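Gendoris Extends Ternlow Hardwax Finish to Contract Furniture Makers

KATOVNESS, May – Gendoris today announced that Ternlow, its two-component finish for interior wood surfaces, is now available to contract furniture makers in 200-liter drums. The product was previously sold only in small cans through the Ayala dealer network.

Ternlow is applied by roller, pad or spray gun in two thin coats. The second coat may be applied 4 hours after the first at normal room temperature. The mixing ratio and pot life are the same for both package sizes, and shops already using the small cans do not need to change their equipment settings.

The drum format carries item number 646 and is filled at the Gendoris plant in Katovness. Orders placed through Ayala dealers before the end of the month will be shipped at the current list price. A revised price list takes effect in June.

Gendoris has also updated the technical data sheet. The new edition adds sanding recommendations for oak, ash and walnut, and includes separate instructions for table and desk tops, where side lighting makes uneven application easier to see.
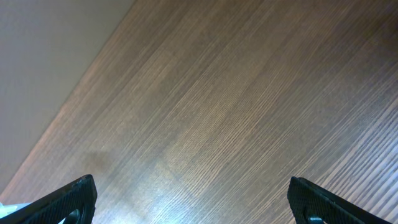

Existing stock of the small cans remains valid until the date printed on the lid. Safety data sheets for both package sizes can be requested from any of the 273 dealers in the Ayala network or downloaded from the Gendoris customer portal.

Color samples are supplied on request in clear, smoke and dark brown. Custom tints require a minimum order of one drum.

Media and trade inquiries: Gendoris Press Office, Katovness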